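Nurneck Pastoral Families Project
Progress report to the Plulbridge Heritage Fund
2024-06-20

Period covered

This report covers work since January, when the second instalment of the grant was received. The project is compiling a history of the families who took up grazing runs along the Nurneck and Brotedley creeks, using station books, land files, church registers and letters still in private hands.

Work on the station books

The Borbély family papers have taken up most of the period. They came to us in tea chests and had not been sorted since the homestead was sold. We have now listed 345 items. The earliest are receipts for fencing wire and rations. The bulk are wages books, shearing tallies and correspondence with the stock agents at Plulbridge.

The wages books are more useful than we expected. They give names for shearers, cooks, boundary riders and domestic workers who do not appear in any published account of the district. A good number were Aboriginal people paid partly or wholly in rations, and they are usually entered by a first name only. We have transcribed these entries exactly as written and are keeping them back from publication until descendants' families have been consulted. Two meetings have been held at Brotedley and a third is being arranged.

Eight of the volumes have water damage along the bottom margin. Six can be read with care. The other two will need to go to a conservator before anyone opens them further, and we have asked for a quote.

Land files

The published version of the Nurneck story has the first run taken up by two brothers travelling together. The land files do not bear this out. The elder brother's licence is in his name alone, and the younger does not appear until he buys a neighbouring block of 4,000 acres from a bankrupt estate. The boundary between the two was disputed, and there is a surveyor's sketch showing a line of marked trees that neither party would accept. We have had the sketch copied at full size and will try to walk the line once the lower paddocks have dried out.

The Brotedley files are thinner. The run changed hands often in its first years and some of the transfers were never registered. We are filling the gaps from newspaper notices, which is slow work.

Digitisation and storage

Copies of the wages books are being made at the highest setting the scanner allows, with a smaller reading copy for the website. Each file is named by box, volume and page. One full set is kept at Nurneck and a second at Plulbridge. The file naming was changed in the first weeks after we found that loose sheets tucked into volumes were being lost in the page order. Everything scanned before the change has been renamed and checked.

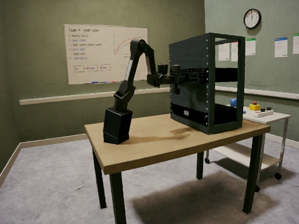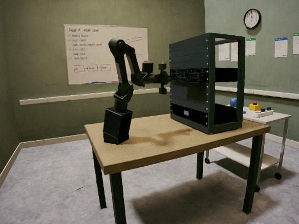
Simulated views of a robot arm and equipment rack on a table.

Registers and interviews

The baptism and burial registers for Nurneck have been indexed. The marriage register is missing and has probably been missing for a long time, as the parish inventory does not list it either. Civil certificates will cover most of the gap, but they have to be bought one at a time and we are ordering only those we need to settle a question of parentage.

We recorded interviews with members of four families. One family lent an album of cattle camp photographs with the places written on the back. These have been copied and the album returned.

Spending

Spending is within budget, apart from postage and certificates. The certificates line is overspent by $200, and we propose to meet this from travel, where one trip to Plulbridge was not needed. No change to the total grant is requested.

Delays

The index of stock brands is behind. Several brands were re-registered under new owners without the old entry being cancelled, and each has to be traced through the gazettes. We expect it to be finished a month later than planned.

Next period

Finish the brands index. Hold the third meeting at Brotedley and agree on how the ration entries are to be published. Draft the chapters on the Borbély lease and on the boundary dispute. Print run for the book is still set at around 300 copies, to be confirmed once the printer has seen the maps.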